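Thread, because I have been told I "should write this down somewhere" and somewhere is here. It's about seating charts.

I have done the seating for a banquet in Devham two years running. Dinner is for 36. The hall has round tables, which people call democratic, and people who say that have never been put next to the kitchen door.

First lesson: guests do not want assigned seats. They also do not want to choose seats. What they want is to arrive and find that fate has placed them beside the one person they like, facing the food.

I started with software. Sitix lets you drag little circles onto bigger circles and then tells you your plan has "2 unresolved tensions." Only 2! I know these people. I could name you nine before the soup.

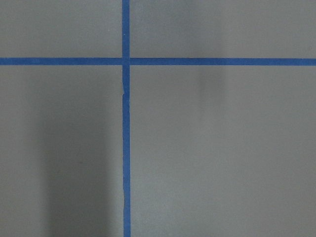

Second lesson: couples. Half of them want to sit together and the other half have been waiting all year for a night off. You can't ask which. I gave up on the screen and thought about dividing the room into quarters, a big plus sign like the one in blue tape up there, wavy line and all, with one feuding branch per quarter. Then you remember that quarters share borders, and so do feuds.

Third lesson: a math person will offer to help. Mine brought up Erdős and the fact that in any six guests you'll find three who all know each other or three who are all strangers. Lovely. Which three of them aren't speaking?

We then spent an evening on graph theory and seated two people. They were the two of us. 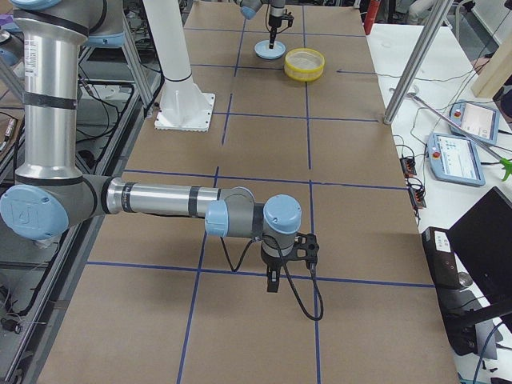 More rectangles than I have cousins on good terms.

Fourth lesson: place cards move. You set them out at five, and by six the cards have been on a journey. Last November an uncle got from table four to the head table without anyone seeing him stand up.

I bought heavier holders, the Barkska ones with the weighted foot. The cards still moved. Now they also left dents in the tablecloth, so at least I could follow the route. 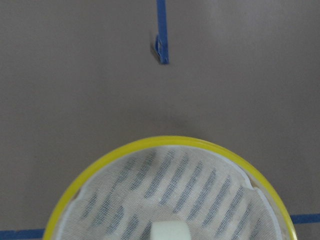

One end already coming up. I know the feeling.

Fifth lesson: somebody cancels that afternoon and somebody else brings a date. The number stays the same and everything else is ruined.

This year's plan is a buffet. I announced it last night and have had 2 complaints so far, both asking where they'll be sitting in line.

Anyway, I'm muting this. If you're table seven, you know what you did.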